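Vesamum 다림판 겸용 테이블 사용 설명서
4장. 설치와 첫 사용

이 장은 제조사 Bendton의 영문 설명서를 그대로 옮긴 것이 아닙니다. 원문에는 "누구나 순식간에 설치할 수 있다"고 적혀 있는데, 우리가 판매하면서 받은 문의 내용을 보면 그 말을 믿기 어렵습니다. 그래서 순서를 다시 짰고, 원문과 다르게 안내하는 부분은 그때마다 밝혀 두었습니다. 한국어판 편집은 Stometti 고객지원팀, 원문 대조는 Arturo Bassi가 맡았습니다.

4.1 설치 장소 정하기

1. 벽에서 최소 90cm 떨어진 자리를 고릅니다. 포장 상자에는 "좁은 공간에도 딱"이라고 인쇄되어 있지만, 다리미를 든 팔이 움직일 자리까지 계산한 문구로 보이지는 않습니다.
2. 바닥이 평평한지 확인합니다. 조절발의 높이 조절 폭은 12mm입니다. 그보다 기울어진 바닥이라면 다른 자리를 찾으십시오. 종이를 접어 괴는 방법은 권하지 않습니다.
3. 콘센트가 다리미 쪽에 있는지 봅니다. 전선이 상판을 가로지르면 천이 걸립니다.

주의: 멀티탭에 다리미와 다른 전열 기구를 함께 꽂지 마십시오. "고용량"이라고 쓰인 멀티탭도 정격을 직접 읽어 보기 전에는 믿지 마십시오.

4.2 다리 펴기

1. 상판을 뒤집어 부드러운 깔개 위에 놓습니다.
2. 긴 다리부터 폅니다. 원문에는 순서가 상관없다고 되어 있으나, 짧은 다리를 먼저 펴면 잠금쇠가 끝까지 들어가지 않는 경우가 있습니다.
3. 딸깍 소리가 난 뒤에도 다리를 손으로 밀어 봅니다. 소리만으로는 잠겼는지 알 수 없습니다.
4. 둘이서 상판을 들어 바로 세웁니다. 혼자 들 수 있는 무게이기는 해도 다리가 문틀이나 가구에 부딪히기 쉽습니다.
5. 네 모서리를 차례로 눌러 봅니다. 흔들리는 쪽의 조절발을 돌려 맞춥니다.

참고: 조절발은 시계 방향으로 돌리면 짧아집니다. 원문 그림에는 화살표가 반대로 그려져 있습니다. 제조사에 알렸고, 다음 인쇄본에서 고치겠다는 답을 받았습니다. 아직 고친 인쇄본을 받지는 못했습니다.

4.3 상판 점검과 첫 다림질 준비

1. 보호 필름을 모서리에서부터 천천히 벗깁니다. 필름이 붙은 채로 열을 가하면 눌어붙습니다.
2. 마른 천으로 상판을 닦습니다. 세제는 쓰지 않습니다.
3. 다림질할 부분에 내열 패드를 폅니다. 상판 자체가 "내열 처리"되어 있다는 설명을 자주 듣게 되는데, 이는 뜨거운 찻잔 정도를 두고 하는 말이라고 생각하십시오. 다리미를 맨 상판에 올려도 된다는 근거는 원문 어디에도 없습니다.
4. 버려도 되는 면 천 한 장을 패드 위에 놓고 낮은 온도에서 시험합니다. 냄새가 나면 멈추고 필름이 남아 있는지 다시 봅니다.

천을 상판에 올릴 때는 한 번에 펴려고 애쓰지 않아도 됩니다. 일단 얹어 두고, 결을 따라 가운데에서 바깥으로 손바닥을 밀어 주름을 내보냅니다. 모서리를 세게 잡아당기면 얇은 천은 비스듬히 늘어나고, 그 상태로 다리면 늘어난 모양이 굳습니다.

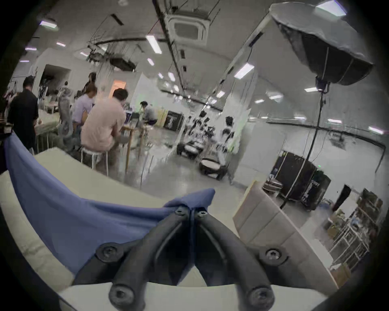 그림 4-3. 밝은 크림색 상판에 얹힌 연보랏빛 파란 천. 넓은 사선 주름이 져 있다.

4.4 스팀을 쓸 때

1. 물통에는 다리미 설명서에서 정한 물을 넣습니다. 향이 나는 다림질용 물은 패드에 얼룩을 남길 수 있습니다.
2. 스팀은 패드가 깔린 부분에서만 뿜습니다.
3. 다림질이 끝나면 패드를 걷어 세워 말립니다. 접어서 상판 위에 두면 밑면에 습기가 갇힙니다.
4. 상판 가장자리의 이음매를 손끝으로 훑어 물기가 있으면 닦습니다.

주의: Fiore 교체용 커버는 고무줄이 강해서 패드를 오그라뜨린다는 문의가 들어옵니다. 판매 페이지에는 전 모델 호환이라고 되어 있습니다. 치수를 재 보고 구입하십시오.

4.5 관리 주기

잠금쇠는 7일에 한 번 손으로 눌러 확인합니다. 날마다 쓰지 않는다면 쓰기 직전에만 봐도 됩니다. 나사에 윤활유를 뿌리라는 조언이 인터넷에 많이 돌아다니는데 따르지 마십시오. 기름이 천에 묻고, 조절발은 오히려 저절로 풀립니다.

제조사는 다리를 3,000회 접었다 펴도 이상이 없다고 밝히고 있습니다. 어떤 조건에서 시험했는지는 물어도 자료를 받지 못했으므로, 우리는 이 숫자를 보증 기준으로 삼지 않습니다. 잠금쇠가 헐거워졌다고 느끼면 횟수와 관계없이 사용을 멈추고 연락하십시오.

4.6 접어서 보관하기

1. 다리미가 완전히 식은 뒤에 시작합니다.
2. 짧은 다리를 먼저 접고 긴 다리를 나중에 접습니다. 펼 때와 반대입니다.
3. 벽에 기대 세울 때는 상판이 벽을 보게 합니다.
4. 난방기 옆에는 두지 않습니다. 12월에 들어오는 상판 휨 문의는 대부분 이 경우였습니다.

벽걸이 고리는 별매품이며 5장에서 다룹니다. 석고보드 벽에도 쓸 수 있다는 문구가 고리 포장에 있지만, 5장의 하중표를 먼저 보고 결정하십시오.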